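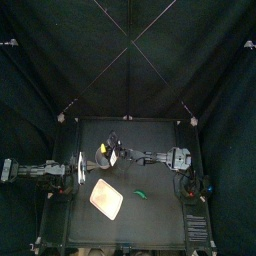 The small grey bowl, with something yellow just above the rim.

The one-tray rule: worth the bother?

Kirsten Holst came back from the Clunby tidying day in June convinced that any table can be kept clear with one tray and one bowl. Big things go on the tray, small things go in the bowl, and you do it every evening before you sit down. She says it takes 90 seconds. I have my doubts about the 90 seconds, and more about the every evening.

My trouble is with the things that suit neither. A cup can go on a tray, fair enough, but then you want a drink and it is off again. A green pepper is food, and food has a place already – the kitchen. Ingvar Ravn thinks a pepper on the tray counts as tidy. I think it counts as a pepper on a tray.

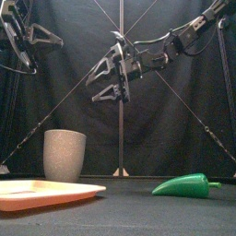
What about the round things?

The Clunby handout runs to around 1000 words and gives balls a single line: "use the bowl". Fine for one small ball. Anyone with children will have a good many more, in several sizes, and the bowl is full by Sunday. Ea Kragh has moved to a deeper bowl, and now has to tip it out to find anything.

I will grant that an orange tray on a dark table is hard to ignore, which may be half the trick. If you have kept the rule going for longer than a month, write in and tell me how.

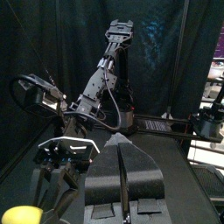

A yellow ball, bottom left, on the surface.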